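**Kit de enseñanza Bramero — dos brazos, guiado a mano o teleoperado**

Para grabar tareas de mesa sin escribir código. El operador coge el brazo y lo lleva, o se sienta con los mandos y lo mueve a distancia. Los dos modos guardan igual: posiciones, apertura de pinza, vídeo de muñeca.

Lo de siempre que preguntan: sí, agarra platos por el borde. Dedos rectos, fuerza ajustable en 9 niveles. Para vajilla ligera empezad en el 2.
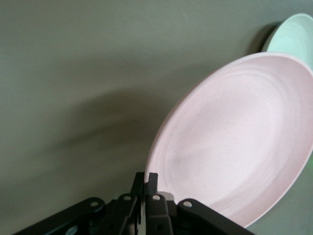
Cambio de modo sin reiniciar — pedal o botón. Si la demostración sale mal se borra desde el propio pedal y a otra. Con 82 demostraciones Issa Azar sacó su tarea de recoger la mesa, pero depende muchísimo de lo ordenado que sea quien enseña.

Incluye:

- brazos (2) con pinza
- mandos de teleoperación
- pedal
- cables de 5 m
- licencia Purkness, un puesto

No incluye mesa ni perfiles de alumnio.

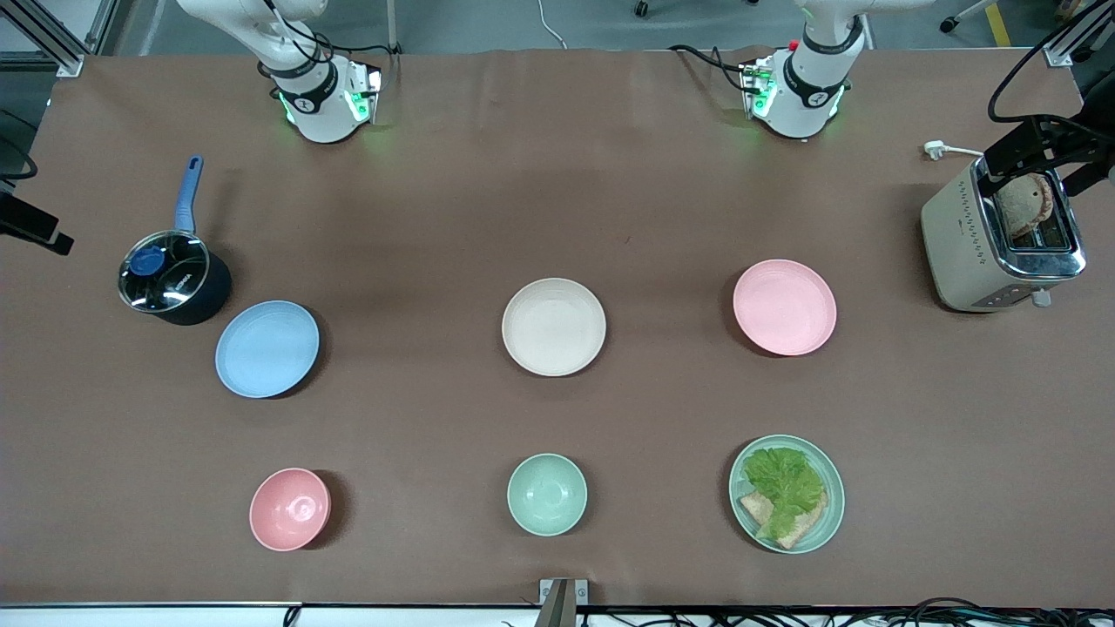
Antes de grabar, brazos atrás y siempre la misma postura de salida. Variad la posición de los objetos entre tomas, poco a poco.

Plazo: pedidos de septiembre salen en octubre. Dudas de montage, Teodoro Villanueva. Presupuestos, So-ying Sin.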